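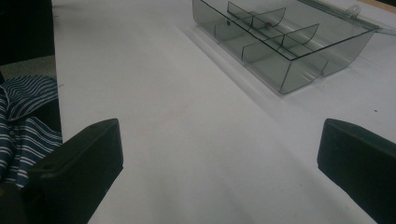

Figure 1. Compartment tray and the two fingers of a hand-held gripper, seen from the gripper's own camera.

Unit 5: Gathering Demonstrations with Hand-Held Grippers
Course staff: Tanvir Wickramasinghe, Crescencio Huerta

5.1 Purpose of the exercise

Students will record demonstrations of a small-parts task for use in training a manipulation policy. The Travent exercise uses a divided organizer box and black beads. Each pair of students is to submit 30 accepted demonstrations. Work that does not meet the conditions in 5.2 will be returned without a grade.

5.2 Conditions for an accepted demonstration

A demonstration begins with both grippers held still and the fingers apart. It ends when the bead has been released in the assigned cell and both grippers have been drawn back toward the operator. The operator's fingers may not touch the box or the bead at any point. A dropped bead may be picked up again with the gripper, and the attempt is then marked "recovery" in the log. Recoveries are kept in a separate folder and do not count toward the total.

The box should be moved and turned between attempts. A set in which the box never changes position will teach the policy a single path.

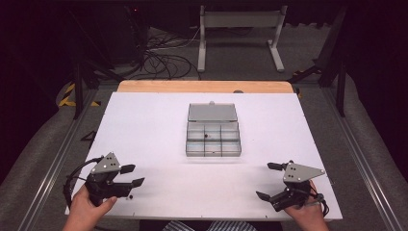
Page last changed: 5 February 2018

Figure 2. Operator's position at the table, with one gripper in each hand and the lid of the organizer open. A bead lies in the middle cell of the back row.

5.3 Views

The gripper view shows the fingers and the nearby surface in detail, but it may include only part of the box. The head view takes in both grippers and the full set of cells. Students should check both recordings before logging an attempt.

5.4 Log entries

Record the operator, the attempt number, the assigned cell and the outcome. Cells are numbered from the operator's left, front row first. Attempts longer than 90 seconds are to be marked "slow" and kept.

Reading for the next unit: Sydorenko course notes, page 68 to the end of the chapter.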